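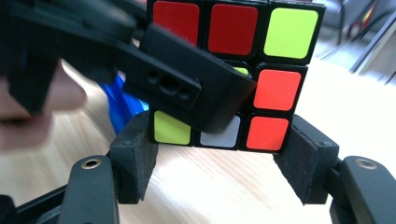 Customers who wrote to us before the last update asked mostly one thing: can two people record together, or must one person hold everything? One of them put it simply, we have two grippers and four hands, please let us use them. From version 8 of the Praltura hand-held set this is possible. Each gripper keeps its own recording, and the software joins the two by time.

Praltura Hand-Held Gripper Set
Made by Fesach

The set is for teams who need many examples of handling work to train a learning system. A person does the task by hand with the gripper, for example turning, passing or holding a small object, and the fingers and the camera view are saved together. No robot arm is necessary during the recording.

What our users tell us about tasks: begin with one object that has clear colors and flat sides. A puzzle cube is a good choice.
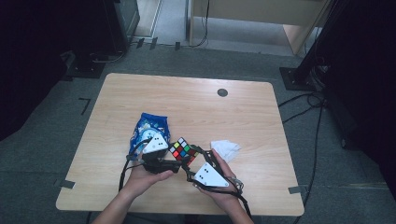
After the first object works well, add the second one, and change the start position between takes. We advise takes of 10 seconds or shorter. For a simple holding task, 200 good takes are a reasonable first group, and for passing an object from one gripper to the other we suggest 400.

In the box
Two grippers
Two pairs of finger pads
Cables
Printed guide in English

Spare pads are sold separately. Please change the pads when the surface becomes smooth, otherwise the object can turn during the hold and the take must be deleted.

Recordings can be opened in Flarkosance without conversion. For Nishimura stations you need the small adapter file, found on the download page.

Delivery: orders placed before August are sent with the new pads. Questions about an older set? Write to us with the serial number.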